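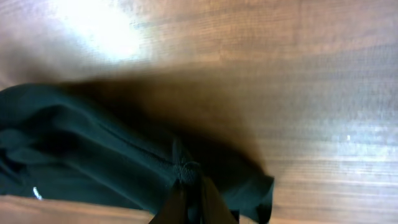 Folding cell, progress report to Pacheco program office
2020-08-20

Short one this period, sorry, flat out with quotes. Spend to date is on the sheet. Main thing is what we want to buy next and in what order.

Clothing work is on the two-arm base, wooden table, wrist cameras on both arms. Dark garments are still the priority as they make up most of the Werko returns stream. July was mostly cable faults and re-runs.
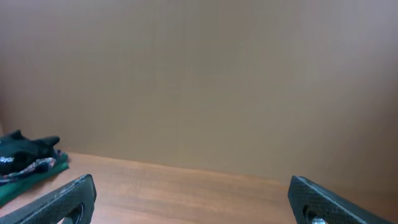
Finger sets: we budgeted for 4 spare pairs, want to keep that. Brulance quoted $377 a pair, freight extra to us. Nuvell cheaper on paper but lead time is long and they wont hold stock. Recomend Brulance.

Lighting. Want a diffuse panel over the table, glare off the varnish is a nuisance for the wrist views. Quote came in at $1480 installed. Matte mat is the cheap fallback.

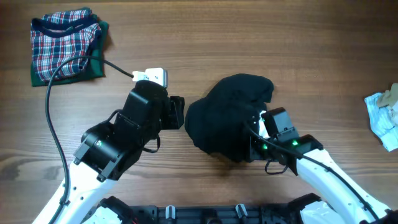
Can the second base wait until next financial year?
It can, provided the spares are approved now. One base with no spares is the bigger risk to the schedule.

Cabling next. Black cable runs along the outside of both arms, we'd like proper sleeving and clips before anything else gets bolted on. Nuvell kit is $1943 for both arms, labour is ours. Could split it over two orders if cash flow is tight but the colour-coded set only comes whole.

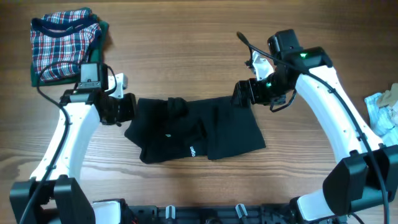
Also need a line for garments. Mixed sizes, more plain black, a few checks. Op shop is fine, small money, just need a budget code to put it agaisnt.

Approvals needed: finger sets, light panel, cable kit. Second base parked. Revised sheet to follow once Brulance confirm freight.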